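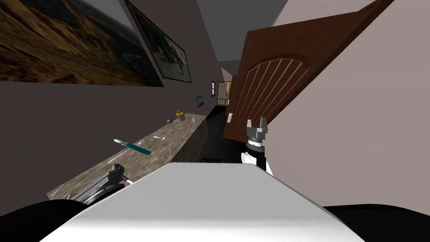
Long countertop, mottled grey-brown surface (render).

Chamfer (edge)

Last updated: 09/12/2023

A chamfer is a flat, sloping cut made where two faces of a material meet. Used in joinery, stonework, metalwork and plastics. Usually cut at 45 degrees, though any slope will do. Often confused with a bevel; in stricter use a bevel runs the full thickness of the edge and a chamfer takes only part of it. Many trades ignore the distinction.

Uses

Sharp corners chip, hold paint badly and hurt people. Taking the corner off deals with most of this. Bolts and dowels are chamfered at the end so they start easily in the hole. Stone and timber worktops get a small one along the top front edge, known in some workshops as an arris -- strictly the arris is the sharp line itself, before its removed. 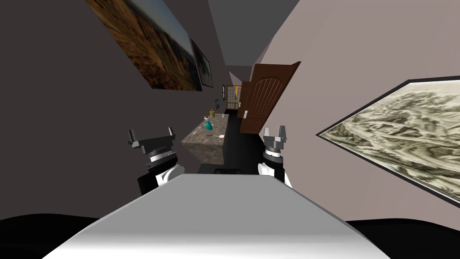 Rounded joints, silver rings and flat plates on a pair of grippers (render).

Stopped chamfers

Common on old ceiling beams. The cut ends short of the wall or post, finished with a shaped "stop". Plain run-out stops are the simplest. Lamb's tongue stops have a curved end and take longer to make. Sometimes used to help date a building, but timbers were often re-used, so not reliable alone. The barn at Conitden has 4 beams with lamb's tongues and 7 with run-outs, all in the same bay.

Cutting

By hand: plane, chisel, spokeshave or file. By machine: router, milling cutter or countersink. The Raton pattern plane, with an adjustable fence, was sold for this work and is still copied.

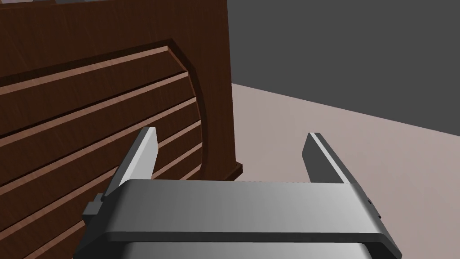 Size is normally given as width by angle, or as two lengths where the slope is uneven. On drawings a small one may be left to a general note, "break all sharp edges", with no figure given. A light cut leaves the outline nearly square, as at the tip of the grey left-hand finger, which is squared off and only slightly chamfered. Larger cuts change the look of a part and are generaly drawn in full.

See also: Bevel; Fillet; Bullnose; Arris

3,718 views
200 shares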